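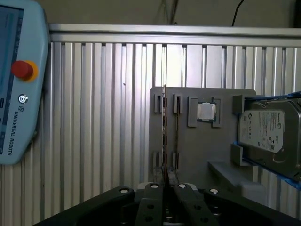

Parts on the upright board at Sirent: circuit board in its clips, CPU in the square holder, hard drive in the blue bracket.

Out and About > Visits > Open Days

Open day at Sirent: an afternoon with the insides of old computers

Tuesday, March 6, 2018
By Agustina Cáceres

I've been meaning to get to Sirent for ages. They take in old office computers, pull them apart, test what's worth testing and send the rest off for metal, and once a year they open the doors and let people like me wander through asking silly questions. Last year I had the flu. This year I drove the 200 kilometres to Estau in the rain, got lost in the industrial park (every building on that road is the same shade of cream, I swear) and still managed to arrive before the tea urn had boiled.

You sign in at a trestle table, you get a sticker with your name on it, and you get safety glasses that fog up the second you put them on. Then you're sorted into groups. Mine was led by Merja Seppälä, who runs the sorting room and talks faster than anyone I've met. She started with the loading bay. Pallets of beige towers, a cage of keyboards, a whole tub of mice with their cords knotted together like spaghetti. There was a smell, too, a sort of warm dust smell that took me straight back to my first job.

After that we went through to the teardown benches, where we were each handed a screwdriver and a dead tower to open up. I was much too pleased about this! Mine had nine screws and I lost two of them on the floor. The man beside me had his side panel off before I'd found the right bit. We were supposed to stop at the power supply, which you leave well alone, and put everything else in the right tray. I put a sound card in with the modems and was gently corrected.

The bit I'd most wanted to see was the parts room, and it was my favourite by a mile. I'd pictured shelves and shoeboxes. What I hadn't pictured was how much thought goes into holding things. There's a grey 3D-printed board standing upright against some aluminum slats, and the parts sit on the face of it, so you're looking at them more or less at chest height (well, my chest height, I'm not tall). The circuit board stands on edge in little slotted clips, like a letter in a rack. The CPU has its own square frame with the metal top showing, and it looks quite smart in there, like something from a jeweller's window. Then there's the hard drive over in a blue bracket with grey blocks at the edge. It was the only bit of blue on the whole board and my eye kept going to it.

I asked Merja why not just lay it all flat on a bench like normal people. She said flat benches grow things. Put one drive down and by lunchtime there's a coffee cup and somebody's gloves on top of it. Upright, every part has a place, and you can see straight away if something's missing. I've thought about that a lot since, mostly while looking at my own kitchen counter.

She also told us that the clips took a good few goes to get right. The early ones gripped too hard and people were scared to pull the boards out. The next lot were so loose that things dropped if you shut the door firmly. The shop that prints them, Grindum, is just up the road, and apparently they keep a bucket of the duds out the back. I would have happily taken one home as a souvenir. I did hint. No luck.

A younger lad in our group wanted to know about the label on the hard drive, all the barcodes and the tiny symbols, so we got a short talk on labels. I thought this would be the dull part, and it wasn't. A label is how they know what to do with a drive before anyone plugs it in. If it's been torn off or somebody has written over it in marker, the whole thing slows down. So if you're handing in an old computer, please leave the stickers alone! She was firm about that. Also wipe your drive yourself if you can, even though they do it again at their end.

We also got to have a go at handling parts ourselves, at a side table with a mat and wrist straps. You hold a circuit board by its edges and never by the shiny contacts. I knew that, in the way you know you should floss. It's quite another thing with Merja standing over your shoulder. And a CPU is so much lighter than I expected. I'd always lumped it in with the big metal cooler that sits on top, and without the cooler it's a little square thing you could lose in a coat pocket.

Lunch was from Ledesma, the bakery by the train station, and I'd make the trip again for the cheese and onion rolls alone. They ran out quickly, so don't hang about. The vegetarian option was a bit thin (a tray of cucumber sandwiches and that was it), and there weren't enough chairs, so a fair few of us ended up eating on the loading bay steps with our plates on our knees. It had stopped raining by then, so I didn't mind.

In the afternoon there was a talk on where the metal goes, with slides. The room was hot and I'll admit I drifted. I woke up properly for the prices. Clean circuit boards fetch far more than mixed ones, which is why the sorting is so fussy, and suddenly my sound card in the modem tray felt like a bigger crime than it had in the morning.

A few practical things if you're thinking of going next time. Booking opens in February and you do need to book. Parking is free, but it's on gravel, so wear proper shoes (they won't let you past the door in sandals anyway). The parts room is up a short flight of stairs and I didn't see a lift, so phone ahead if that matters for you. Kids are welcome from high school age. Bring your own old gear if you like, they'll take it at the gate, but not big printers and not the old heavy monitors.

I came home with a fridge magnet, a sheet on how to clear out a laptop, and a strong urge to deal with the box of dead electronics under my stairs. I've opened it. There are two laptops in there I'd forgotten I owned, and a phone charger for a phone I can't remember at all. They're going to Sirent the next time I'm down that way, stickers and all.

Recent visits
- Behind the counter at Ledesma: a very early morning with the bread ovens
- Estau spring market, and what I wish I'd bought
- The button museum that was closed
- A wet weekend of open gardens
- Learning to recane a chair, badly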